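How Does a Robot Hold a Sock?

Pick up a sock. Go on, I'll wait!

Did you think about it? Probably not. Your fingers went down, they squeezed, and up came the sock. You didn't squash it too hard and you didn't let it slide away. Your hand has had years of practice (you were grabbing your own toes before you could talk).

A robot has to be taught all of that, and first somebody has to choose what kind of hand it gets. That's my job! I test robot hands, and the proper word for one is a gripper. Most grippers don't look much like hands. A lot of them have just two fingers, called jaws, that open and close like the tongs you use for salad.

This month I've been comparing two kinds. One is called the Memine and the other is called the Fesarero. The Memine has hard, flat jaws. The Fesarero has jaws with soft rubbery pads on the inside, a bit like the bottom of a sneaker.

Which one would you pick for a sock? I guessed the Fesarero, because rubber is grippy. I was half right. The rubber pads were great at hanging on once they had hold of something. But they're fat, and fat fingers are bad at getting under a thin piece of cloth that's lying flat. Try it yourself with big winter mittens on and a tissue on the table. See? Grr!

The Memine slid its thin jaws in much more easily. Then it sometimes let the cloth slip out again when the arm moved fast.
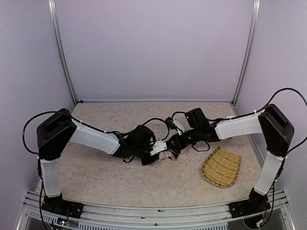
Cloth is one of the hardest things you can give a robot. A wooden block is the same shape every time you look at it. Cloth folds and flops and bunches up, and if you pull one corner the rest of it changes too. So the robot can't just remember "the sock looks like this." It needs a fresh look every time.

Two arms can help a lot with that. One arm holds on while the other goes looking for a corner, the same way you'd fold a towel. The tricky bit is that both arms want to be in the same spot! Something called a controller has to keep them from bumping. A controller is a computer that tells each motor how far to turn and how fast. The one I like best is the Hnatiuk, which is slow but very smooth. When I asked it to hurry, it got wobbly.

So how do you find out which gripper is better? You do the same thing over and over, and you write it down. I ran 2,000 tries with each gripper. If I only did three, one of them might just get lucky, like when you throw a paper ball over your shoulder and it lands in the trash can.

You have to be fair, too. Same cloth, same table, same starting place. If I gave one gripper a fluffy towel and the other a slippery ribbon, I wouldn't learn much about the grippers.

Want to try? You need a pair of kitchen tongs, a sock, and a friend to keep score. Pick up the sock 23 times and drop it in a bowl. Next, wrap a few rubber bands around the ends of the tongs and do another 23. Which way got more socks in the bowl? Now do it with a coin. I bet your answer changes!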